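Dry Goods Storage – Workshop Notebook
Jan 31, 2020
Entry by: Reet Vītola
Also present: Normunds Šimkus, Crescencio Cortés

Purpose

To settle how ground spices are to be kept in the Tomholm test kitchen. The paper bags in present use do not close properly after the first opening, and two shelves have had to be wiped down repeatedly on that account.

Containers

The kitchen has received a set of clear cylindrical containers with stainless steel lids from Brisent. Mr. Cortés washed them and left them open overnight before filling. Orange-red powders were transferred first, as these stain the shelf paper most readily. The contents can be read from the side without removing the lid, and staff are asked not to place labels across the middle of the wall.

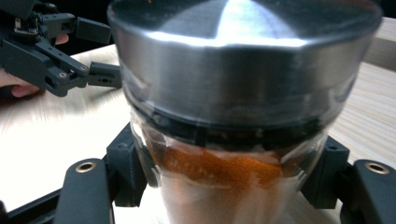
Handling

1. Fill over the tray, never over the open shelf.
2. Wipe the dark band below the lid with a dry cloth before closing. Powder collects there.
3. Do not shake the container to level the contents. Tap the base on a folded towel.
4. Write the filling date on the base in wax pencil.

Weights

Each container is to receive 100 g of spice at first filling. Mr. Šimkus proposed 70 g for the stronger chili powders, which are used slowly and lose their color – this was agreed. The kitchen scale read 3 g high at the start of the session and was reset before any weight was entered in the log.

Remarks

The steel lids show fingerprints at once. This is of no consequence for storage, but visitors come through the kitchen and the lids should be polished on the afternoon before a visit.

The old bags are to be kept in the lower cupboard until the lot numbers have been copied out. Birutė Kalniņš has the list and will return it to the binder.

Outstanding

Smell test of the filled containers against the bagged stock, same lot, after 29 days. Shelf paper for the upper rack to be ordered. Valdis Rebane to confirm whether whole seeds will go into the same type of container or remain in the tins.

R. V.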